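Counting our way to a better driver

A little update from the Onton team, and it's a good one! We've now got 2000 street clips in the pile for our driving model, and 325 of those came in over the past few weeks alone. I've watched more of them than my eyes would like (coffee helps).

What we're hungry for right now is crossings in ordinary towns, with traffic lights, bus stops, people on the sidewalk, trucks going the other way, and roadwork if we can get it. Bare trees and gray skies are fine by me. The model has had plenty of sunshine already, and it got a bit smug about it.

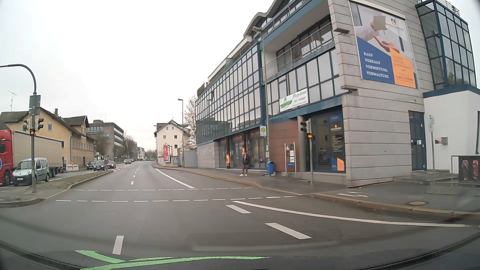
Coming up to a crossing in a German-speaking town, with a truck and a silver Renault van across the median.

Next up is labeling, my favorite part and everybody else's least favorite. Each clip gets its lane lines, signals and walkers marked by hand, then goes through Sovutov, our checking tool, which flags anything two labelers disagree on. Last round it flagged 76 clips, mostly arguments over worn paint! We'd like the whole set ready for training by December, so if you have a free hour and enjoy staring at curbs, write back and I'll set you up with a login.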